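Gundeck Sorting Room: Bench Operative, Cable and Carton Recovery

Posted: Saturday, January 27, 2018
Reference: 2096
Contract: fixed term, part time, with review in May
Reports to: Bench Lead, Returns

Summary of the post

Gundeck receives returned office and studio equipment from three trade customers, of which Flarnovico is the largest. Most returns arrive as mixed cartons. The main unit has been taken out upstream and what reaches us is the remainder: mains leads, signal cables, adaptors, mounting parts, instruction sheets and the carton itself. The Sorting Room separates these, decides what can go back into stock and repacks it.

We are recruiting bench operatives for the cable and carton line. The work is manual, seated or standing by choice, and is done at a fixed bench position for the whole shift. Previous warehouse experience is useful but is not a condition of applying. Accurate work at a steady pace matters more to us than speed in the first month.

The line currently handles 426 cartons in a normal week. After the Molefe contract begins this is planned to rise to 1000, and the posts advertised are to cover that increase.

Duties

Operatives work through cartons in the order they are presented. Each carton is opened fully, lid and side flaps back, before anything is lifted out. Cables are then removed, separated, checked and coiled. Cartons are graded on their own account, as a sound carton is reused and a poor one is flattened for pulp.

Specific duties are:

Opening returned cartons without cutting the lid or tabs.

Removing cables as a single mass where they are tangled, and separating them on the bench. Pulling one cable free from inside the carton is not permitted. It tightens the remaining loops and puts strain on the connectors.

Checking each cable along its full length for cuts, kinks, crushed sections and exposed conductor.

Checking both connectors for bent pins, cracked housings and loose strain relief.

Coiling to the standard diameter, with the natural lay of the cable, and securing with one reusable tie.

Grading the carton as A, B or P and placing it on the matching stack.

Recording the carton number, cable count and grade on the bench sheet.

Keeping the bench surface clear of packing debris, loose stickers and tape ends.

The bench

A bench position is one table with a cloth section and a bare section. The cloth is used for items that mark easily, and for keeping empty cartons from sliding while their corners are inspected. Cables are worked on the bare section, where dropped ties and small parts are easy to see. Cloths are clipped at the edge and are changed when they become soiled enough to transfer marks to white goods. Light staining is accepted.

Cartons in use at any one time are limited to two: one being emptied and one standing ready. Operatives who keep more than two open lose track of which contents belong to which number, and a mixed count cannot be corrected later.

A tangled carton is the normal case. Applicants should expect black cable on black cable, several types together, with few visible ends.
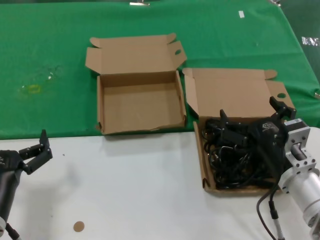 Carton grading

Grading is taught during induction. The outline is given here so that applicants can judge whether the work would suit them.

Grade A: walls and base flat, all corners square, flaps and tabs complete, no tape damage. Returned to packing stock.

Grade B: minor wear only. Slight crumpling or a small tear at one corner, or a tab that has curled but still seats in its slot. Used for internal transfers between Gundeck and the Simon store.

Grade P: any split through the wall, a base that does not lie flat, damp marks, or a lid that has come away from the hinge fold. Flattened and baled.

The cut-outs in some lids and flaps are part of the carton design and are not counted as damage. New starters commonly mark these cartons down in their first week. The bench card shows which openings are original on each carton type.

Cable grading

Cables are graded pass or fail only. There is no repair on this line. A cable with a doubtful section is a fail, and the bench sheet should say where on the cable the fault was found, measured from the marked end. Failed cables go into the covered bin with both ends cut off at the bench lead's station, so that they cannot re-enter stock.

Passed cables go forward for electrical test in the next room. Bench operatives do not carry out electrical testing and are not asked to connect anything to the mains.

Conditions

Hours are 20 per week over four mornings. Shifts start at 07.45 and finish at 12.45, with one paid break. A late shift may be added in May if volume requires it. It would be offered first to operatives already in post, and taking it would be voluntary.

The hourly rate is set out in the application pack, together with holiday entitlement and sick pay terms. The rate is the same for all bench positions from the first day and does not depend on the number of cartons completed.

The room is on the ground floor with level access. Benches are height adjustable by the bench lead between shifts, though not during them. Lighting is overhead and even, and a clip-on task lamp can be supplied. The temperature in winter is at the lower end of comfortable until mid-morning, so layers are advised. Fleeces are provided.

Cut-resistant gloves are issued but are optional for cable work, as many people find them clumsy on small ties. They are compulsory at the baler. Long necklaces, lanyards and loose cuffs may not be worn at the bench.

There is a staff kitchen, 43 lockers and covered cycle parking. Parking for cars is limited and is not guaranteed with the post.

Person specification

Essential:

Able to carry out fine hand work for periods of up to two hours between breaks.

Able to lift an empty or part-filled carton from trolley to bench. Full weights do not exceed 6 kg.

Able to read a bench card and complete a short written sheet in English.

Able to tell black from dark grey and brown under normal indoor light. Two cable types differ only in this respect. Applicants who are unsure may ask for the colour sample at the trial session.

Willing to stop and ask when a carton does not match its sheet.

Desirable:

Experience of coiling cable correctly, for example in stage, studio, exhibition or site work.

Experience of packing to a written standard.

Basic use of a spreadsheet. Bench sheets are on paper at present but will move to a screen during the year.

Training

Induction takes two shifts. The first covers safety, handling, carton grading and the bench sheet. The second is spent at a bench alongside an experienced operative, with all work checked. Checking then drops to one carton in ten for the next four weeks, and to occasional sampling after that.

Coiling is the part that takes longest to learn. Most starters wind the cable round the hand and elbow, which puts a twist in every turn. The method used here alternates an over turn with an under turn — slow at first, but the coil lies flat and pays out without knots. Short leads under one metre are folded, not coiled.

Trial session

Shortlisted applicants are invited to a paid trial session of 90 minutes. It consists of a short tour, a practical task and a talk with the bench lead. The practical task is to empty one tangled carton, separate and coil the contents, grade the carton and complete the sheet. There is no pass time. Assessors look at the condition of the cables afterwards, the accuracy of the count and the state of the bench.

Applicants may use their own method for separating the tangle provided it is done on the bench and without force. Finding both ends of one cable first and working it outwards is usual, but other approaches are acceptable.

Please tell us in advance if you need a chair with arms, a different bench height, extra time or any other adjustment. The same adjustment will be available in the post if an offer is made.

How to apply

Application packs are available from the Gundeck front desk or by post. Quote reference 2096 on all correspondence. The form is two pages. A CV may be attached but will not be read in place of the form.

Section 3 asks for an account of a repetitive practical job you have done, paid or unpaid, and how you kept it accurate. Half a page is enough. Work done at home or for a club is acceptable.

References are taken up only after an offer. Applicants who have previously worked at the Simon store should say so on the form, giving dates, as they may be excused the first induction shift.

Applications are considered in the order received and the advertisement will be withdrawn when all positions are filled. Unsuccessful applicants from the trial session are kept on a reserve list for six months unless they ask to be removed.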